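Flimbridge Homeowners Association
Minutes of the members' meeting, 27 August 2022
Place: community room, Sivcombe Lane
Chair: Ludger Kramer
Minutes: Lutz Weidemann

Opening
Ludger Kramer opened the meeting and greeted the members, especially those who moved to Flimbridge during the summer. The agenda was accepted with one change: the matter of the side gate was moved before the matter of the pond, as several parents had to leave early.

Minutes of the previous meeting
The minutes were read and approved. One correction was made. The hedge that was discussed last time is the one behind the playground, not the one by the mailboxes.

Side gate on Sivcombe Lane
The side gate does not close by itself anymore. Members who live next to it reported that it bangs in the wind at night, and that dogs have gone through it to the road. Two offers were received. The firm Zabala asks 688 dollars for a new closing arm and new hinges, with the work included. The second offer is lower, but it covers only the hinges. A member asked if residents could do the work themselves. The chair answered that this was tried in the spring and the gate has been worse after it. It was agreed to accept the offer of Zabala, with an upper limit of 700 dollars in case small parts must be added. All were in favor except one member, who did not wish to vote.

Until the repair is done, please put the chain over the post when you pass. The chain has no lock, so everybody can open it from both sides.

Pond and lawns
The contract with Munetti for mowing and for the care of the pond ends this year. Most members are satisfied with the mowing. There were complaints that cut grass is left on the walking path, and that it becomes slippery after rain. Also the algae in the pond came back earlier than last year. The chair will speak with Munetti about both points and ask for a written offer for the next season. The offer should show the lawns and the pond separately – in the old contract they are one price, and it is difficult to compare it with other firms. The decision was postponed to the October meeting.

Guest parking
There was a long discussion about the guest spaces near the community room. Some residents use them for a second car during whole weeks. One proposal was to give every house a guest card. Another proposal was to paint a time limit on the ground. No agreement was reached. Lutz Weidemann will write to the households about the present rule, which allows a guest car to stay for 5 nights. If the letter does not help, the guest card will be discussed again.

Outdoor lights
Two lamps on the footpath to the bus stop are dark. They have been reported to the city, and no answer has come yet. Members are asked to report them too – more reports may help.

Directory of residents
Nearly 100 households have returned the form for the new directory. The forms can still be left in the box at the door of the community room. Please write clearly if your phone number may be printed or not.

Other matters
A member thanked the neighbors who watered the young trees in the hot weeks. Another member asked for quiet hours at the basketball court. This will be on the next agenda. 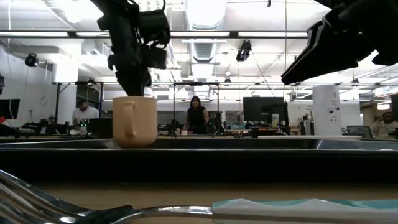 The next members' meeting will be held in October in the community room, and the day will be put on the notice board. Topics for the agenda should reach Lutz Weidemann in writing before the notice goes up. Members who would like coffee are asked to bring a mug from home, and a plain one with a good handle, like the beige ceramic one on the dark tray, is quite enough. Please bring also a fork if you want cake. Ludger Kramer thanked the members for coming and closed the meeting.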